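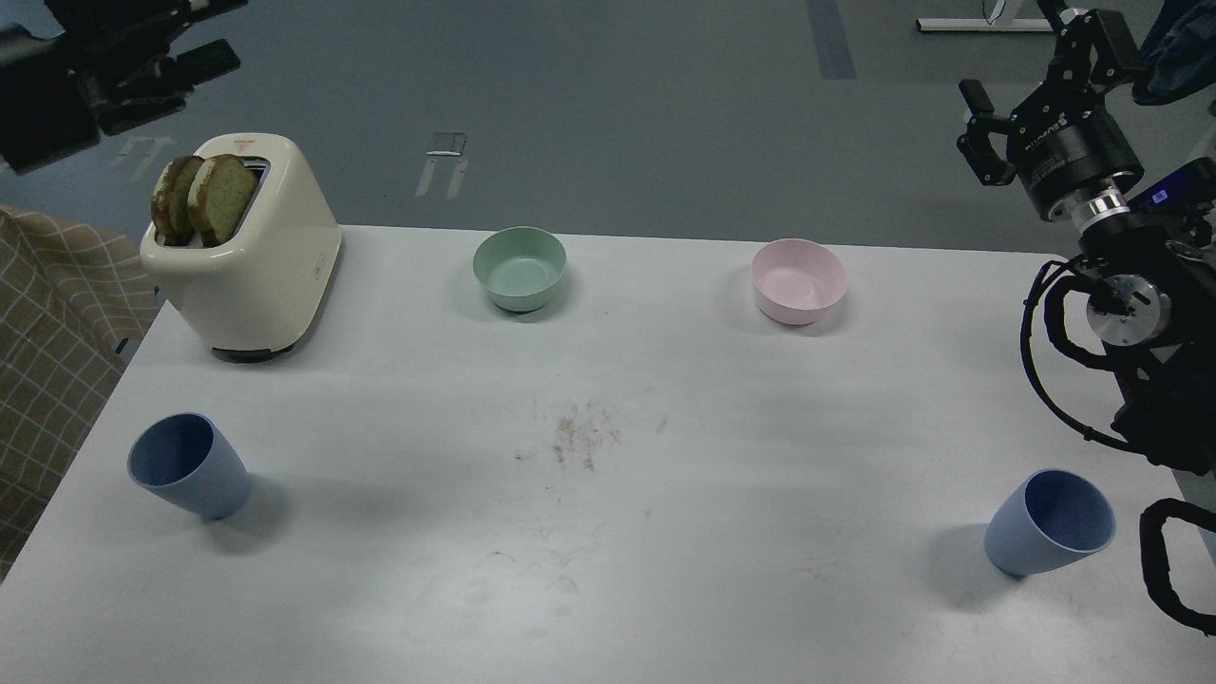

Toaster, two bowls and the blue cups on the breakfast table.

Hi all at Lonus, time for the December update on the Girkeck breakfast corner! We've now spent 2,340 of the grant, with 275 left for the spring.

Most of it went on tableware (all from Cluklow, who were lovely about the late order). I went with plain bowls in soft colors, green and pink, and I'm really happy with them. The cups are light and they stack, so they take up hardly any shelf space.

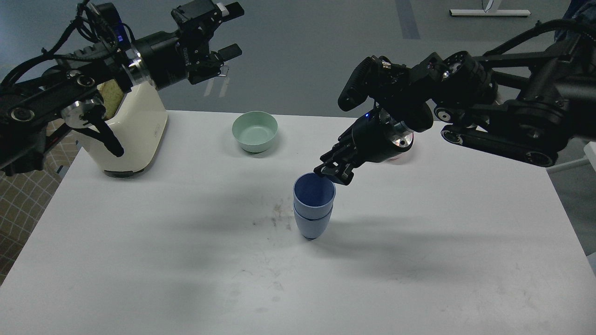
We served 133 breakfasts this month, mostly toast, and I'd like to keep the menu that simple through the winter. Cereal is a maybe. Yatsenko have offered us bread at cost, so I'll send their quote over once I have it in writing. 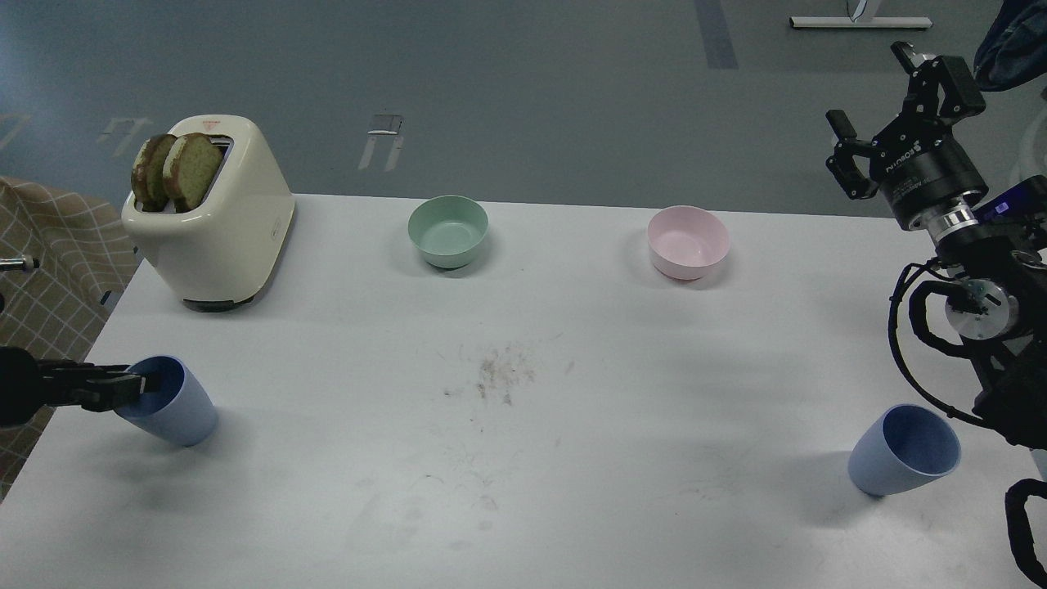
Crumbs are my one real gripe! The white top shows every smudge, and it's getting scuffed already. I priced wipe-clean mats at 7 each and would love to get a few out of what's left, if that's okay with you?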